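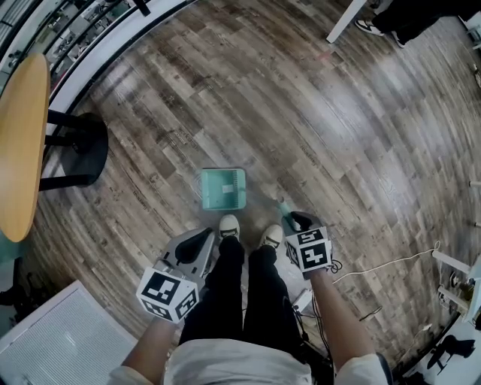
ハンドヘルドグリッパで集めた両手デモを、頭部カメラの座標系に揃えるまでの手順メモ。前に書いたやつが古くなったので書き直し。対象は「データは取れた、でも左右の手先軌道が合わない」という人。学習の話は最後に少しだけ。左右のグリッパそれぞれに白いマーカーキューブを付けて、頭のカメラから見えている間はそれで絶対姿勢を取る。見えない間は手元カメラのオドメトリでつなぐ。方針はこれだけ。床のちりとりとほうきみたいに低い位置の物を扱うタスクだと、片方のグリッパは下向き、もう片方は脚の横、みたいな姿勢が普通に出る。机上タスクのつもりで閾値を決めると落ちます。

用意するもの
・左右グリッパの手元カメラ映像
・頭部カメラ映像(魚眼のまま。先に補正しないこと)
・各カメラの内部パラメータ
・キューブの面IDと面間の変換表
・グリッパ開閉のログ

処理コードは社内でZamfirと呼んでるパイプライン。名前に意味はない。同じことは自前のスクリプトでもできます。

手順1 時刻合わせ
全部のストリームを頭部カメラの時計に寄せる。セッションの頭と終わりに、両手のグリッパを同時に2回パチパチ閉じる。開閉ログの立ち上がりと映像の開閉を突き合わせてオフセットを出す。頭だけだとドリフトが見えないので終わりも必ず。線形補間で十分だった。
うちの最悪ケースは41msのずれ。これでも速い動きだと左右の手先の相対位置がはっきり崩れる。見た目で「合ってる」は信用しない。

手順2 マーカー検出
魚眼画像のまま検出して、コーナー点だけを光線に変換する。画像全体を平面に補正してから検出すると、周辺部が引き伸ばされてコーナーがぼける。腕を横に下ろしたときのキューブは画面の端に来ることが多いので、ここで損すると痛い。
・1面だけ見えているとき:姿勢が2通り出る(いわゆる反転)。両方残しておく
・2面以上:全コーナーをまとめてPnP。ほぼ安定
・コーナーの再投影誤差が大きいフレームは捨てる。補間で埋めない、後段にまかせる

面の変換表はCADの値をそのまま使わないほうがいい。シールの貼りずれがある。キューブごとに一度キャリブレーションして、個体番号とセットで保存。左右を入れ替えて付けた日のデータは、番号を見れば直せます(やった)。

手順3 キューブから手先への変換
キューブ中心から指パッド先端の中点まで。固定治具に指先を当てたまま本体をぐりぐり回して、動かない点を最小二乗で解く。いわゆるピボット法。回転の向きが偏ると奥行き方向が全然決まらないので、3軸とも大きめに振ること。
指パッドを交換したらやり直し。地味に忘れる。

手順4 手元カメラのオドメトリ
キューブが見えない区間用。ここで効くのは視野の広さと、遠くに動かない構造があるかどうか。

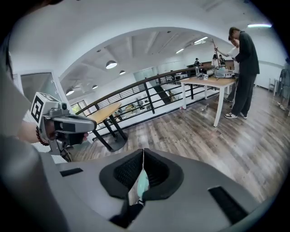 自分の指とグリッパ本体は必ずマスクする。画面の下のほうにずっと居座るので、マスクなしだと「カメラが動いてない」という解に引っぱられる。指は開閉で動くから、マスクは全開の形と全閉の形の和を取っておく。
人も動く。反対側の手も映る。静的でない特徴点はRANSACでだいたい落ちるけど、相手の手が近いと画面の大きい面積を取るので、反対側のグリッパも余裕があればマスク。
手すりのような細い横棒の繰り返しは対応点を取り違えやすい。マッチングの探索範囲を狭くしたら減った。

おまけ:手元カメラから反対の手のキューブが見えることがある。左右の相対姿勢が直接取れるので、見えたら全部使う。頭部カメラ経由より誤差が小さい。

手順5 まとめて最適化
ポーズグラフに入れる。入れるのは次。
・頭部カメラからキューブ(絶対)
・手元カメラのオドメトリ(相対)
・手元カメラから反対側キューブ(左右間)
頭部カメラも動くので、頭のほうの自己位置も変数に入れる。固定カメラのつもりで組むと、歩いた分がそのまま手の動きになる。最初これでハマりました。
手順2で残した反転候補は、前後のオドメトリと合うほうを採用。両方合わなければその観測は捨てる。ロバストカーネルはHuberで開始、だめならCauchy。
区間の境目で軌道がカクッとなるときは、オドメトリの共分散が小さすぎるケースがほとんど。大きくして再実行。

手順6 チェック
毎回見るのはこの辺。
・左右の指先を合わせた瞬間の距離。ゼロに近いはず
・床や机に当てた瞬間の高さ。セッション内で揃うか
・速度のスパイク
・キューブが連続で見えてない最長フレーム数
最後のやつは、うちでは192フレームで足切り。それより長いとドリフトが戻りきらない。タスクによるので自分のデータで決めてくだい。

結果
2,006エピソードに通した。マーカー単独だと床まわりのタスクで欠損が多く、オドメトリ単独だと長いエピソードの後半で左右がずれる。両方入れたものが一番まし。学習後の成功率でも差は出たけど、机上タスクでは小さい。床のタスクで大きい。数字は評価をやり直し中なのでまだ載せません。

よくある詰まり
・検出がゼロ:マーカー辞書の指定違い。まずここ
・片手だけ鏡みたいに動く:左右どちらかの面表が逆
・全体が傾く:重力方向を合わせてない。頭部カメラのIMUで最初に揃える
・終盤だけ崩れる:終わりのパチパチを撮り忘れている
・照り返しで面が飛ぶ:露出を下げる。床がつやつやの部屋は特に注意

設定ファイルの雛形はUmicoのほうに移動済み。旧フォルダのはキューブのサイズが古いままなので使わないように。

2025年11月30日 更新。手順5の共分散のところ追記、手順3は図をまだ書いてない。そのうちやりまs。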